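Pritchard Institute Community Forum
Graduate and Postdoctoral Affairs > Training and Mobility
Topic: Proposed limit on rotation length for incoming doctoral fellows

Orla Breathnach (Moderator)
Posted August 3, 2018
Colleagues are invited to comment on the draft rotation policy circulated by the Graduate Office. Under the draft, each incoming fellow in the molecular and cell biology track would complete three rotations of 12 weeks before choosing a home laboratory. At present the length is left to the host group. Comments posted in this thread will be attached to the paper that goes to the Academic Board in November. Please keep remarks to the policy and avoid naming individual supervisors.

mcb_fellow_rep
On behalf of the current fellows, I would like to record general support for the draft. We surveyed the track in spring and received 46 replies. The most common concern was uneven treatment: one fellow spent five weeks in a group and another spent most of a semester in the same group the following year. A fixed length would allow people to plan course work and housing.

L. MacRitchie
I must disagree in part. Twelve weeks is not enough for any project that begins with establishing a cell line. In my group a rotation student often spends the first month on training and safety approval alone. If the limit is adopted, I expect many hosts will offer small side projects that tell the student very little about the work of the laboratory.

bratmont_exchange
I write as coordinator of the Bratmont exchange, which places fellows abroad for one of the three rotations. The draft does not say whether travel and registration count toward the period. For our fellows this can take two weeks. I would ask that the wording read "12 weeks from the date of bench access."

mcb_fellow_rep
We would support that wording. In reply to Dr. MacRitchie, the fellows did raise the matter of side projects. Several said that a small project was acceptable to them, provided they attended group meetings and were given time with the senior students.

quiet_pipette
Is the Usance stipend supplement affected? My award letter refers to a supplement of 2000 per rotation, and I was told informally that it is tied to the number of months served.

Orla Breathnach (Moderator)
The Usance supplement is paid per rotation and is not adjusted for length. The draft makes no change to it. Fellows holding Clinent awards should consult their own letters, as those terms are set outside the Institute.

L. MacRitchie
I thank the moderator for the clarification. I should like to propose a compromise for the Board's attention. Let the standard period be 12 weeks, with one extension of up to four weeks where the host and the fellow both request it in writing. The request should reach the Graduate Office before the eighth week — later requests have caused difficulty with teaching schedules in the past. 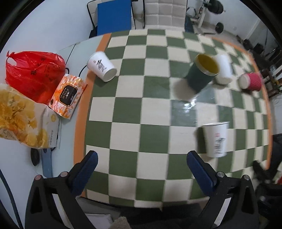
I would add that the extension should not be open to the host alone. A fellow who has decided against a group ought to be free to leave at the end of the standard period, and the form should carry both signatures.

bratmont_exchange
That would be acceptable to us, although an extension abroad would require the consent of the receiving institution as well. Perhaps a separate line on the form.

quiet_pipette
I remain unconvinced. Once an extension exists, a fellow who is asked to sign will find it hard to refuse. I would prefer a single fixed period with no exceptions.

mcb_fellow_rep
The fellows are divided on this point, and I will ask for views at our next meeting before replying further.

Orla Breathnach (Moderator)
Both positions have been noted. The text of the compromise has been added to the draft as Option B, and the fixed period without extension now stands as Option A. The thread will remain open for comments on either one.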